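25 November 2024

Cloth folding, second pass on the task sheet. Target for the block was 481 episodes across all fabrics. Finished at 366. The shortfall is mostly my fault: I restarted the logger after changing the episode length limit and did not check that the wrist stream had come back. Everything between the restart and the coffee break has gripper width and pose but no video. Deleted it. Partial episodes in the Vikus format cause more trouble downstream than they are worth.

Calibration before starting was fine. Closed width read zero on both units after I cleared the offset left in the config from September. I should move that offset out of the shared file. It has been copied to Lại twice now by accident.
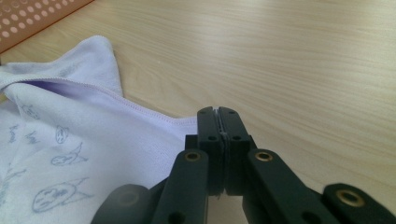 The open question is still the approach phase. The policy trained on the last batch closes too early on thin fabric and pinches air beside the edge. I had assumed a depth problem, but the demonstrations themselves are inconsistent. Some of mine start with the fingers open, and some start with the fingertips pressed together next to the cloth, as with the lavender one with the fish-like drawing on it. With closed starts the model has to learn an opening motion first, and the labels do not separate that from a failed grasp. Two different states look nearly the same in a single wrist view when the tips are shut and the cloth edge is right beside them.

Options I wrote down:

- Add a start-state field (open or closed) to the episode header.
- Trim closed starts to the first frame where width increases.
- Keep both and let the longer history window sort it out.

I prefer the first. Trimming throws away the opening motion, and we will want that when the tasks are chained. The history window is at 3 frames and raising it slows training on the Areo machine more than I can accept this month.

Thắng Phan reviewed 100 of the older episodes in the afternoon and agrees on the header field. He also wants folds that hide a seam tagged separately. I said no for now. The tag list is long already and two people applying it will not match.

Flelteck sent the revised export script. It runs, but it writes timestamps in local time. Sent it back with the line number.

Remaining: backfill start state by script from the width channel, spot check the result by hand, then rerun the thin fabric subset only. Battery on the second unit needs charging tonight. Left it on the shelf with the cable in.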